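## Night flow

Lerato Pretorius signed for the Naline district in December, when the outgoing technician handed her a key ring, a listening stick and a drawing of the mains that was wrong in ways he had marked in pencil. The district had 510 connections and one inlet meter. At three in the morning, when almost everyone was asleep, the inlet should have dropped to a trickle. It dropped to 71 litres a minute and stayed there.

She entered the figure in the log. She entered the same figure the next night.
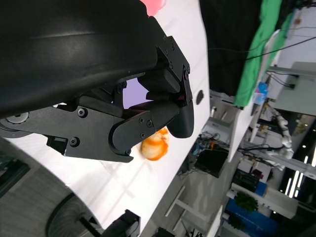
*Black housing, flat plates and a patch of lavender light.*

Minimum night flow is made up of use, which varies, and leakage, which hardly does. A flow that holds steady for several nights is usually a hole. Lerato wrote this in her first report to Refilwe Shabalala, who ran the operations desk at Orkico and had known it for a long time. Refilwe returned the report with a single comment: "Find it, then."

The method was to close the district down valve by valve and watch the meter. Tumelo Khumalo stayed at the inlet with a torch and called the readings over the radio. Lerato walked the streets with the long key. She shut Ntuli Road first, then the school branch, then the two cul-de-sacs behind the clinic. After each closure she waited for the pressure to settle.

"No change," said Tumelo.

She shut the hill main.

"No change."

By half past four only one branch was open. It ran under the old allotments to a capped end, and according to the drawing it supplied no one.

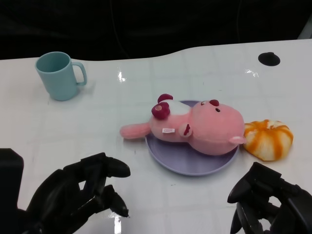

Tumelo read out the meter again. Seventy-one. Lerato knelt on the verge with the listening stick against the valve spindle and her ear against the cup. A leak under pressure hisses, and the hiss changes pitch as the stick is moved along the pipe. What she heard was lower and had gaps in it. She timed the gaps against her watch. They were even.

"It's a draw-off," she said. "Something is filling and stopping."

"The meter isn't stopping."

"The meter averages."

She reopened the branches in reverse order, a quarter turn at a time to avoid a surge, and made a note of each.

## Valve 1703

The connection register listed every stopcock by number, and the last number on the capped branch was 1703. The account had belonged to Paavo Hämäläinen. It had been closed for non-occupation, and the final bill had been paid in full.

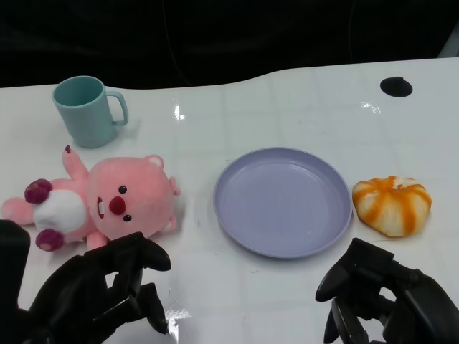
The register gave a plot but no building. Lerato went in daylight and found a low brick house behind the bean rows, with a tank on a stand and a ball valve that lifted and fell as she watched. Charmaine Nkuna let her in without asking for identification. The front room was arranged for a child. A pink plush toy lay on its back on a white table with one small tooth showing, and near it stood a pale teal mug with its handle turned to the right. Lerato put her clipboard on a chair.

"Mr Hämäläinen said the water was included," said Charmaine.

"When did he say that?"

"When he left."

The tank fed the house and a furrow, and the furrow fed every plot on the slope. Lerato followed it to the bottom. She measured its width and depth, timed a leaf over two metres and worked out the flow on the back of the register page. It accounted for nearly all of the loss. The rest was within the error of the leaf.

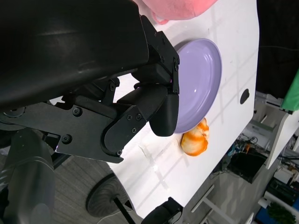 ## Entry

The form had a box for cause. The permitted entries were burst, joint, fitting, illegal connection and unknown. A sixth line, left over from an earlier edition, read "authorised unbilled use" and covered hydrants and the flushing of mains.

Lerato filled in the pipe diameter, the material and the pressure. She filled in the position of the valve. She rang Refilwe and asked whether the sixth line was still in force.

"Is it still printed?"

"Yes."

"Has anybody withdrawn it?"

"Not that I can find."

There was typing at the other end.

"Then you'll need to put a meter on it," said Refilwe. "Authorised use has to be measured."

Lerato drew a meter from stores, fitted it at 1703 and set the register to zero. Then she opened the valve, a quarter turn at a time.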